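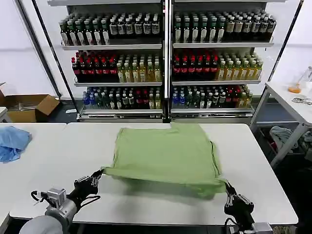 Trustia Opens Clothing Care and Refreshment Room at Jollcombe Center

JOLLCOMBE, September - Trustia, the regional housing and community services association, today announced the opening of a shared clothing care room on the ground floor of the Jollcombe Center. The room gives residents of the surrounding buildings a clean, well-lit place to sort, fold and store laundry, and to buy a cold drink while they are there.

The new room serves 300 households in the Jollcombe district, many of which have access to washers and dryers in their own buildings but lack the space to fold and sort a full load. In a survey carried out by Trustia in the spring, 66 percent of responding households said they folded clothing on a bed or a sofa, and more than 19 percent reported that clean items often stayed in the basket until they were worn.

White tables form the main working area. They have been placed side by side so that a T-shirt, a bath towel or a child's blanket can be laid flat and folded without hanging over an edge, while clothes still waiting their turn can be set down on the next table. Shelving for bottled drinks stands directly behind the tables. The selection includes bottled tea, and Trustia will adjust it after the first three months based on sales and on comments left at the front desk.

The room was planned by Dekker, an interior contractor that has completed two earlier projects for Trustia. Work began in May and was finished on schedule. Dekker kept the existing floor and windows, replaced the lighting and moved the entrance closer to the elevator so that residents with carts or strollers can reach the tables directly.

Trustia has also asked Kastum, a local textile reuse organization, to run the clothing exchange that will operate from the same room. Residents may bring clean, dry garments in wearable condition. Shirts, sweaters and pants should be folded before they are handed in. Kastum asks that T-shirts be folded into a flat square with the sleeves tucked behind, which allows them to be stacked by size. Coats and dresses are accepted on hangers. Underwear, shoes and single socks cannot be taken.

Garments received through the exchange will be offered free of charge to Jollcombe residents for 24 days. Items that remain after that time will be collected by Kastum and passed on to its partner stores or sorted for fabric recycling.

"People told us they wanted a proper table and somewhere to stand with a neighbor for ten minutes," Trustia said in a statement. "The room is modest in size, and we expect it to be used every day. We thank the residents who answered the survey and who commented on the early floor plans."

Use of the folding tables is free for all Trustia tenants. The room opens at 7 a.m. and closes at 9 p.m. Drinks are sold at the prices posted at the front desk, and empty bottles may be returned at the main entrance. Residents are asked to leave the tables clear when they finish and to take all personal laundry with them. Clothing left overnight will be kept at the front desk for one week.

A short folding class, open to adults and to children accompanied by an adult, will be offered in October. The class covers shirts, fitted sheets and baby clothes - registration is required and may be completed at the front desk of the Jollcombe Center.

About Trustia

Trustia manages rental housing and shared facilities in Jollcombe and neighboring districts. Its community services include meeting rooms, a tool library and after-school study space.

Media inquiries: Trustia Communications Office, Jollcombe Center, second floor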